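Cesel releases Skakby 6 for recording robot tasks by hand and by remote control

For release: 19/10/2021

Cesel today released Skakby 6, a new version of its software for recording demonstrations on robot arms. The release puts hand guiding and remote control into a single recording format. Until now the two methods were handled by separate programs, and recordings made in one had to be converted before they could be used with the other.

In hand guiding, the operator holds the arm at the wrist and moves it through the task while the joints are held in a low-stiffness mode. In remote control, the operator moves a smaller leader arm on a separate bench and the working arm follows. Skakby 6 stores joint positions, gripper opening and camera images against a common clock in both cases. Each recording carries a field stating which method was used, so that the two kinds can be trained on together or apart.

The remote control mode has been changed in two respects. The working arm no longer jumps to the position of the leader arm when the link is opened. It holds still until the operator has brought the leader arm to within a set angle of it on every joint. The operator can also release the link with a foot pedal, move the leader arm back to a comfortable position and take up the link again within the same recording. The released period is marked and can be left out of training.

Hand guiding now includes a replay step. The operator shows the movement once, steps clear of the table, and the arm repeats it while the cameras record. Hands and sleeves are therefore absent from the stored images. Replay speed is set separately from the speed at which the movement was shown.

Skakby 6 was tested with Mellutier, which prepares food handling trials on small robot arms. The test task was to move vegetables between a basket and a plate standing beside it. The objects were returned to marked positions between recordings, and the basket was turned by hand at fixed intervals in the series. Mellutier recorded 70 demonstrations by remote control in August. Of these, 68 passed the automatic check for missing images and clock errors. The remaining two were rejected for gaps in the camera stream and were not recorded again.

"Remote control gave us better grasps on long objects, and hand guiding was quicker for the reach into the basket," said Ans Lambrechts, product manager at Cesel. "A carrot with its leaves on has to be taken by the root, and an operator will find the right angle in a few tries. Writing that down as a set of rules takes much longer. Customers were already mixing the two methods and doing the conversion themselves."

A start-of-task view is stored with every recording, taken before the arm enters the working area. The operator can lay this view over the live camera picture when setting the objects out again. Recordings without a start-of-task view can still be opened but are listed separately.

Existing recordings from the previous two versions can be read without conversion. Older recordings must be passed through the import tool supplied with the software. The foot pedal and the leader arm mount are made by Riquelme and are ordered separately. Arms with fewer than six joints are supported for hand guiding only.

Skakby 6 is available to current licence holders from today. Support for 7-joint arms in remote control is in preparation and will be supplied as an update to this version. Technical notes on the recording format can be requested from the Cesel product office, for the attention of Ans Lambrechts.
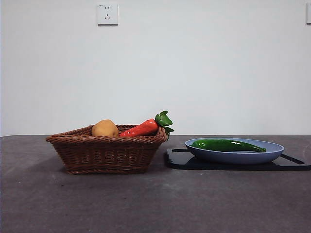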